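Ticket: Registration totals wrong on public league page
Product: Prulteo (youth baseball and softball registration)
Opened by: Fumiko Ishida, Nandutar Youth Baseball
Assigned to: Jarlath Carroll
Opened: March 10, 2022
Status: Open, waiting on vendor

Ishida: The participation counter on our front page says we have 4000 registered players. We do not. We have never had anything close to that, and the last export I trust put us at a little under half. The number jumped overnight after the Prulteo update. I'd like to know where it comes from before somebody prints it in a sponsor packet.

Carroll: Thanks for the report. The counter pulls from active player profiles. Could you clear the page cache and check again?

Ishida: Cleared it. Same number. I also tried a different browser and my phone, so please don't send me the browser article.
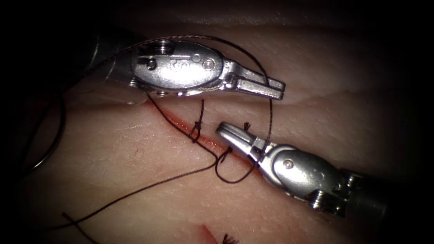
Carroll: Understood. Next step is to compare the counter with the roster export. Go to Reports, then Season, then Rosters, and choose All Divisions. Leave the date range blank.

Ishida: Done. The export has every player from last July's tournament season listed again under spring, with new profile IDs. Some kids show up in 13U and 15U at once. I'm told the update "improved accuracy of participation data," and I have my doubts.

Carroll: That looks like a merge problem. Profiles imported through Başaran, the old tournament tool, don't carry a birth date, so Prulteo may treat them as new people.

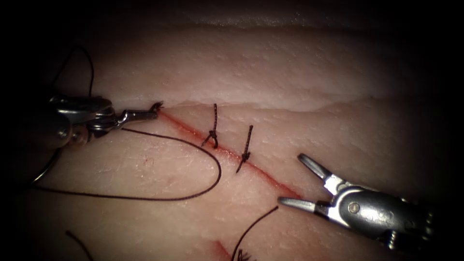
Thin red incision line running diagonally across the tissue.

Ishida: "May" is doing a lot of work there. I opened 40 of the duplicates by hand. Every one has a birth date filled in, on both copies. So it can't be that, or it can't be only that.

Carroll: You're right, I can see the dates on my side too. I've reproduced it on a test league with two divisions. Sending it to engineering.

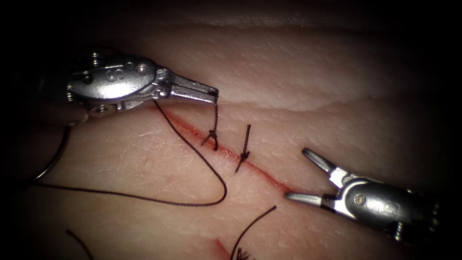

Ishida: While engineering has it, please look at the media panel on the league page as well, the one fed by Vostomau. It should rotate team photos and bracket results. I'd like to know which feed the panel is reading. If player profiles can be copied into the wrong division, I'm not ready to believe the gallery is a separate matter.

Carroll: Galleries and profiles use separate tables, but I'll add the panel to this ticket. Engineering has suggested running Rebuild Totals from the admin menu.

Ishida: Ran it. The counter went to zero, then came back at the same figure. It took around 15 minutes.
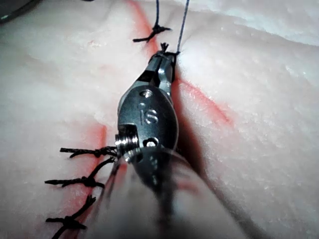 Carroll: Then the rebuild is reading the duplicated rows. Please don't delete any by hand – payment records may be attached to either copy.

Ishida: I wasn't planning to. Can the counter be hidden in the meantime? I would sooner show no number than one I can't defend.

Carroll: Yes. Site Settings, Front Page, uncheck Show Participation.

Ishida: Hidden. Leave this open, please. The last ticket I had on roster counts was closed as fixed – and it wasn't.

Carroll: Leaving it open. Priority raised to High.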